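Orkik: household phrases in writing, release 2

What's in it

2000 short messages of the sort people leave for those they live with: who moved the scissors, whose turn it is, please stop doing that to the sponge. Every message was typed up by Melahat Akyol, who kept the spelling mistakes and regrets it.

Each line has the message, a tone label and a topic. There are 32 topics. "Passive-aggressive" was going to be a topic until it swallowed most of the file, so now it's a tone. 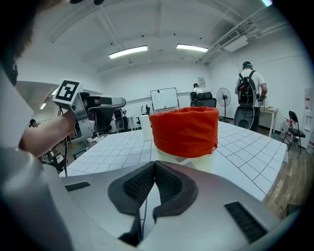 Tone labels were done by two people working apart, Melahat and Isamu Fukuda. Where they disagreed, both labels are kept, in the columns tone_a and tone_b. They disagreed a lot about "Thanks in advance."

Known problems

Messages about dishes are badly overrepresented. Names were swapped for initials, except in release 1, which you should delete if you still have it.
The "sincere" label is rare. Don't train anything on it.

Changes

Nov 13, 2022: removed duplicates, fixed the broken commas, added the topic "thermostat."

Next release is planned for December, if Isamu finishes the parking notes.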